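Work and Automation, Unit 6: Handling soft goods
Handout for the session on Thu 12 October
Tutor: Nesma Helmy

Please read this before the session and bring it with you. We will use the Drullgate case again in Unit 7, so keep your notes.

1. Background

Drullgate is a returns centre. Goods that customers have sent back are checked, sorted and either put back on sale or passed on for recycling. Most of the work is done standing at a bench. A checker opens a parcel, looks the item over, tries the zips and buckles, and enters a grade on a screen.

The owners, Pratex, brought in fixed conveyors long ago, and boxed goods are now graded with very little handling. Bags, clothing and soft toys were left to people. They sag, they have loose straps, and no two come back in the same state.

In July the firm Ciltelum began a trial of two-armed robots on bags. At the time, 30 people worked on the soft goods benches, 19 of them on the day shift.

2. The task

The bag has to be held at the front, lifted, turned and set down again so that each side can be checked. For a person this takes little thought. For a machine with two-fingered grippers, each of those moves has to be worked out separately. Straps are the usual difficulty. They hang where they like, and a gripper may close on a strap when it should have closed on the body of the bag.
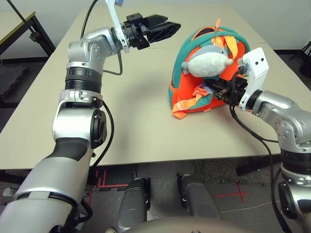 Fig. 1. Right gripper closed on the front of a child's backpack, left gripper open.

Note where the grip is in Fig. 1: on the orange fabric, just under the plush toy. A checker would probably take the top of the bag with one hand and steady the base with the other. When you compare human and machine methods in your written work, describe the grip as well as the result.

Over the first part of the trial, 1008 lifts were logged. Every lift was marked good, poor or failed by a checker from the benches. This marking was new work. It had no job title and was paid at the ordinary bench rate -- a point that came up several times in the interviews.

3. What changed for the checkers

The interviews were held in the canteen and lasted around 20 minutes each. The main points:

Pace. Checkers on the trial said the day felt slower but more tiring. They were watching more and moving less.

Knowledge. Several had never been asked before how they pick up a bag. Some liked being asked. Others wondered what would happen once they had explained it.

Wear. Checkers were also asked to look over the grippers at the start of a shift. Small scuffs on a finger do not stop it working, but they have to be written down.

Pay and grading. Caron, the agency that supplies part of the night shift, treats robot marking as light duties. Pratex treats it as normal bench work. Two people doing the same job can therefore be on different terms.

The close view below goes with the point on wear. The white finger has faint scuffs and small specks, mostly along its right ridge. Try writing a log entry for it in one sentence, using only what you can see.
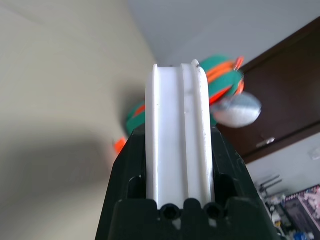
4. Questions for the seminar

Who should decide whether a lift was good: the checker, the shift lead or the supplier?

If marking lifts is skilled work, what would you call the job, and where would you place it on the pay scale?

Which parts of bag checking would you leave with people for now? Give grounds from sections 2 and 3.

5. Reading

Interview extracts A to D in the course folder. Extract C is long; read the first half and the part on shift handover.

Written answers to the second question go in the tray outside my office -- one side of A4, name at the top.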